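Gestern Abend habe ich die neue Platte vom Bisht Trio zum ersten Mal ganz durchgehört, beide Seiten, auf Vinyl. 900 Stück wurden gepresst, meine trägt die Nummer 159. Aufgenommen wurde im April in Keltdale, in einem Saal mit 60 Plätzen und ziemlich viel Hall.

Seite A beginnt mit »Nevotdale«, einer langsamen Nummer, bei der der Bass fast allein bleibt. Das Klavier kommt erst spät dazu und spielt dann sehr wenig.

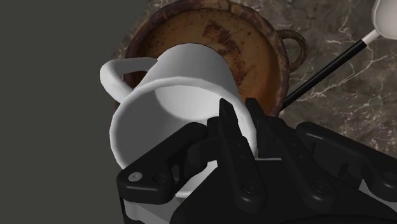
Auf Seite B wird es schneller. »Gakora« ist für mich das beste Stück - der Schlagzeuger spielt durchgehend mit Besen, und trotzdem hat das Ganze Druck. Die zwei Balladen am Schluss hätte ich getauscht, die kürzere wirkt als letzter Titel etwas verloren. Nächste Woche höre ich mir noch einmal das Debüt an, das mir damals zu glatt war.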